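Retail Operations, Unit 2: Returns, Refunds and Exchanges in Online Selling
Handout to accompany the lecture. Tutor: Tyra Ljungberg

Bring this handout to the seminar. The reading is chapter 4 of the course book, and the Basley exercise at the end should be attempted before you come.

1. Terms used in this unit

Return – the customer sends goods back to the seller, for whatever reason.
Refund – money goes back to the customer, normally by the method they paid with.
Exchange – the customer sends goods back and gets a different size, colour or item.
Credit note – the customer keeps a balance with the shop to spend later.
Restocking – the returned item is checked, repacked and made available for sale again.

Students often mix up the first two. A return can happen without a refund (an exchange, for instance), and a refund can happen without a return, as when a shop decides that a cheap item is not worth the postage. Keep them apart in your written work. In most shop systems they are two separate records with two separate dates.

2. The path of a return

The order of steps varies from shop to shop, but the usual one is:

– Customer logs in and opens the order from their account page.
– Customer ticks the item and picks a reason from the list.
– System checks the order date against the returns period.
– Customer is sent a label or a drop-off code.
– Parcel is scanned at the warehouse door.
– Item is inspected and graded.
– Refund or exchange is released, and the customer gets an email.

Guest orders need a separate route in, usually the order number plus the email address used at checkout. If that route is missing, the customer will telephone, and a call costs the shop far more than a web form. We will look at two returns forms in the seminar, one from Grornby and one from Fjeld. Grornby asks for the reason first and the item second. Fjeld does it the other way round. Think about which you would prefer with six items in the parcel.

3. Reason codes

A reason code is only useful if somebody can act on it. 'Other' should be on the list but it should be last. Fjeld began with 33 codes and found that most customers chose whichever came first. The list was later cut to eight:

Too small
Too large
Colour not as shown on site
Faulty
Damaged in post
Wrong item sent
Arrived late
Other

'Changed my mind' was left out and Fjeld now regrets it. Those customers pick 'Colour not as shown', and the product pages get blamed for a fault they do not have.

4. Grading

Grade A goes back on the shelf as new. Grade B is sold at a reduced price, and must be described as such on the product page. Grade C is sent for repair, parts or recycling. The person grading should not be able to see the reason code until the grade has been entered. Dukeck, the stock package we use in the computer room, hides it by default, but the setting can be changed, so check it before you start.

Home furnishings are harder to grade than clothing. Rolls of wallpaper have batch numbers, and a roll returned from an old batch may not match the current stock even when it has never been opened. Record the batch on the return.
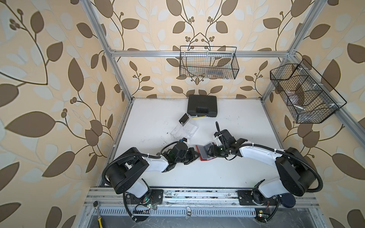
Fig. 1. Large-leaf wallpaper in cream and pale peach, with berries and curling stems.

Patterned papers also bring in exchanges where the customer has ordered too few rolls. Treat these as new orders, with a note asking the packer to match the batch.

5. Exercise: Basley

Basley sells bedding and wallpaper online. Last July it took 1787 orders, of which 1385 were kept in full. All the others had at least one item sent back.

a) Work out the share of orders with a return, to one decimal place.
b) Explain why this figure is different from the share of items returned.
c) Write a returns page for Basley in no more than 200 words. Use numbered steps and everyday words – no legal phrases copied from other sites.
d) Say where on the site you would link to the page, and why.

Hand in part c on paper. Parts a, b and d will be discussed in the seminar, so notes are enough.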